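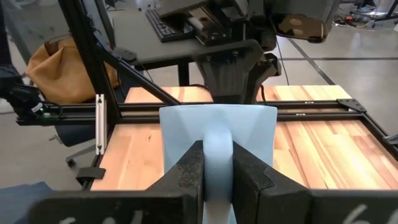
1/ I have been testing the Palteck finger kit for 27 days now and several people asked me for my opinion. I will try to be fair. I paid for it myself.

2/ In the box: two pairs of fingers, 24 screws, a hex key and one sheet of paper which Narnedura calls the manual. The sheet is correct but very short. Please read it twice before you tighten anything.

3/ The fingers are black with a rough surface, and for me this surface is the best part. Mug handles were always my problem. With my old smooth fingers the mug turned slowly while the arm was moving.

4/ I made 100 lifts by the handle with an empty mug. It slipped 6 times, mostly when I closed the fingers too high on the handle. With the old fingers I stopped counting before lunch.

5/ What I like less: small dust stays in the texture and you must brush it out. Also the replacement pads are sold only in pairs.

6/ Danica Janevski asked if it fits the Goodwin mount. Yes, but you need the longer screws, and they are not in the box. I wrote to support and they answered the next morning, very politely.

7/ I would buy it again for cups and handles. For thin things like paper or cards I cannot say yet. I plan to test this in July.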